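Kulter Hotels sets money aside for room robots
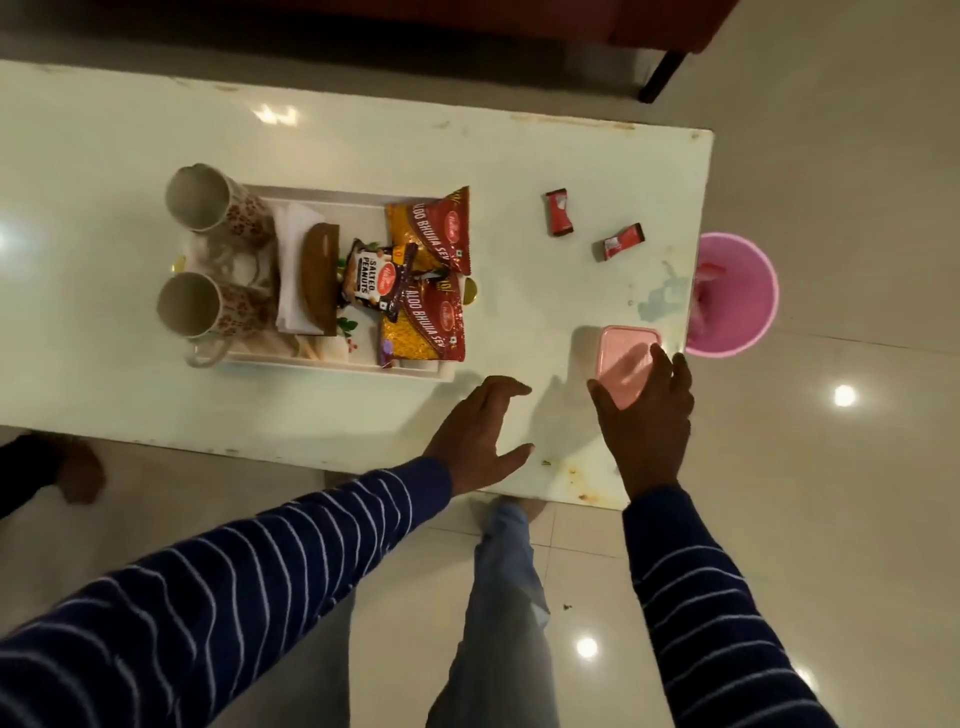
Kulter Hotels will decide in June if it buys five service robots for its house in Eden, which has 603 rooms. The group has asked two suppliers, Burnus and Slaoui, for a price that includes repair and training for 10 years. Floor cleaning is the easy part of the plan. Tea trays are harder, with mugs that lie on their sides, packets of peanuts and aloo bhujia sev, and small wrapped chocolates, and for now this remains work for hands. The purchase plan therefore keeps tray work as a separate line, and the group can cancel it without a fee. Both offers are 17 pages long.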